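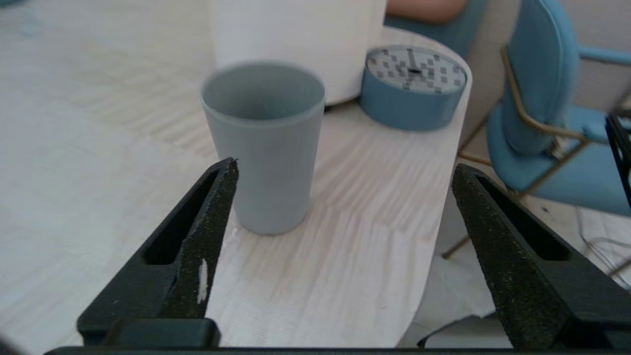 Vaso de plástico gris claro sobre la mesa.

Archivado en: Historia militar / Mitos y leyendas
Tiempo de lectura: 2 minutos

Los 1000 hombres del alto de Stesar

Vuelve agosto y vuelve la historia de Stesar. Esta vez la ha contado el pódcast Skillico, en un episodio dedicado a la primera guerra carlista que varios lectores me han reenviado con entusiasmo. La versión es la de siempre: una columna de 1000 hombres sube de noche al alto, sin faroles y con los cascos de las mulas envueltos en trapos, y al amanecer cae sobre una guarnición dormida. No se dispara un tiro. El pueblo baja pan y vino.

Me gustaría que fuera verdad, pero llevo tiempo buscando de dónde sale y lo que encuentro es bastante pobre.

El relato completo aparece por primera vez en un folleto de la imprenta Guerra, publicado 70 años después de los hechos. El autor no firma y no cita un solo documento. Dice haberlo oído «a personas de edad y crédito», fórmula que en la literatura local de la época sirve para casi todo. Antes de ese folleto no he visto mención alguna de los trapos en los cascos, ni del pan, ni del vino. Lo que hay es una carta de un oficial a su hermano donde se queja del frío, del calzado y de haber pasado dos noches en el alto «sin ver al enemigo».

Dirk Ruppert, que ha trabajado más que yo la documentación de intendencia, me escribió el lunes para defender una posición intermedia. Según él hubo una marcha nocturna, aunque mucho más modesta, y el folleto la infló. Se apoya en un apunte de raciones entregadas en un lugar que lee como «Stesar». Yo he mirado la reproducción varias veces y leo otra cosa, o por lo menos no leo eso. La segunda mitad de la palabra está comida por una mancha. Ruppert admite la mancha.

Aun dándole la razón en la lectura, unas raciones entregadas prueban que alguien esperaba comer allí. De la sorpresa al amanecer no dicen nada. Y queda el camino, que quien lo haya hecho a pie conoce: estrecho, con piedra suelta y dos pasos donde hay que ir en fila. Meter por ahí a 1000 hombres a oscuras, con mulas, y que arriba no se entere ni un perro — yo pediría algo más que un folleto.

El episodio de Skillico menciona también una lápida conmemorativa como si fuera una fuente. La lápida copia el folleto casi palabra por palabra, incluida una errata en el apellido del comandante.

Queda por revisar la correspondencia de la parroquia, que según Ruppert está en dos cajas sin catalogar. Si aparece ahí una línea sobre la famosa noche, la publicaré con mucho gusto y me tocará invitarle a comer. Mientras tanto, agradecería que quien tenga una copia del folleto con anotaciones manuscritas me escriba. Sé que circuló al menos una, con comentarios al margen poco amables.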